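Notebook, Rotwood bench, November

Start 9:40. Disassembly and reassembly set for the Kilach policy, desktop tower, third week of it. The policy wants more examples of CPU placement. The policy always wants more examples of CPU placement. It's like feeding a possum.

Target for today was 63 usable episodes across CPU, RAM and hard drive. Split on the sheet was even, which is optimistic, as the drive goes in its caddy like toast and the CPU goes in like a contact lens.

Morning notes:

Fixture re-zeroed before the first run. The print has crept a bit on the RAM side and the clips grip harder than they did, so the stick comes up with a little jump at the start of the lift. Kept those episodes. If the model learns to expect a jump, fine, the jump is real.

Changed the start pose so the arm comes in above the socket instead of swinging over from the drive cage. The old approach kept brushing the SATA cables and we ended up with a lovely collection of demonstrations of how to brush SATA cables. Labelled those 11 as "contact, unintended" and moved them out of the training split. Did not delete. Somebody will want negatives eventually and I'd like to be thanked.

Teleop lag was noticeable until I restarted the logger. Check whether it's still writing depth twice.

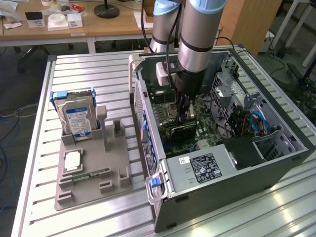

Entry by M., Plilenholm manipulation group
Bench 2, tower set

Hover height over the socket is still being argued about. I've been pausing low, with the fingers nearly in, and then committing. The other operator goes straight down with no pause at all. Both styles are in the set, and the policy has averaged us into something that pauses halfway and then dithers, a fair portrait of the group. Proposal: everyone pauses, same height, and we write the number on the bench sheet where it can be ignored properly.

Wrist view is good for the socket, poor for the memory slots. The long fingers hide the near end of the stick right when you want to see it. Tried tilting the wrist a touch on approach, which helped, but then the stick goes in on an angle and one end seats first. Left it vertical for now.

Afternoon: lost 14 episodes to a wrong task string. They all say "insert RAM" and are all hard drive. Relabelling by script tonight, then spot checking by eye, as the script was written by the person who typed the wrong string.

The Orozco import from 2013 loads at last, but its gripper frame is flipped relative to ours. Don't mix until that's sorted.

To do:
Reprint RAM clips, looser
Same pause height, all operators
Shuffle fixture position between batches, it's been in one spot far too long
Tidy the cables on the floor (carried over)

Stopped 5:20, short of target. Mostly CPU still owing.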